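# Lastholm bench set: README

Wrist-camera stills and joint logs from the student robotics club's wooden-parts bench. Read the caveats before you train anything on it.

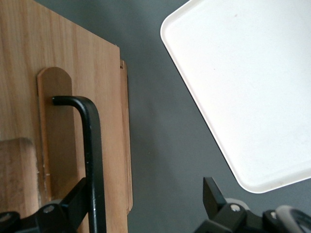 Gil-soo Koo reckons that the set is already good enough to publish results on, and that waiting for cleaner labels is an excuse for never finishing. I've left that view in because half the club shares it. I don't, and the rest of this file is mostly why.

## What's in it

| Item | Value |
|---|---|
| Episodes | 1,843 |
| Sessions | 36 |
| Student operators | 14 |
| Held-out episodes | 400 |
| Joint logs | one CSV per episode |

Typical views have wooden parts and a white plastic tray on a grey tabletop, with black gripper fingers coming in from the bottom. The fingers block part of the work in a lot of stills. In the one near the top, the raised wooden tab runs down behind the gripper hardware, so you can't say from that view where the tab ends. Several labels in this set claim to know anyway.

## Layout

```
lastholm/
 train/
 heldout/
 logs/
 labels.csv
 sessions.csv
 CHANGES.txt
```

`labels.csv` has one row per episode: `episode_id`, `operator`, `task`, `outcome`, `labeller`. Operators are numbered. Please don't try to work out who is who, it's a small club and you'd manage it.

## The outcome column

Outcome is `ok`, `fail` or `unsure`. For the early sessions the person driving the arm also did the labelling, and they were keen to go home. `unsure` hardly appears there. Once Ka-ming Kong started relabelling other people's episodes it appears a lot more. Both kinds of label are in the same column, so filter on `labeller` or you'll be mixing two different standards.

We have not measured agreement between labellers. Anyone quoting an agreement figure for this set has made it up.

## Things I would not claim

- That it covers "manipulation". It covers one bench.
- That the held-out split is a fair test. It was drawn at random from all sessions, so the same operators and the same parts turn up on both sides. A split by session would be harder, and I'd expect every score to drop.
- That a model trained on this will run on another arm. The Clestik club tried our baseline on theirs and stopped it by hand.
- That the baseline in the Janevski cup report was beaten by much. We ran it with one seed.

## Known faults

- Clocks on the camera and the logger drift apart during long sessions. `sessions.csv` has an offset column. Where it's blank, nobody checked.
- Some episodes start with the arm already moving.
- Task names changed in March. `place_tab` and `tab_place` mean the same thing.
- The Stellov loader drops the last row of each log. Use your own reader.

## Using it

Fine for coursework and for practising on. If you report a score, say which split and which labeller you used, and run more than one seed. Corrections go in as a patch to `labels.csv` with the old value kept in `CHANGES.txt`.

Last edited 2020-06-23. Session split still to do.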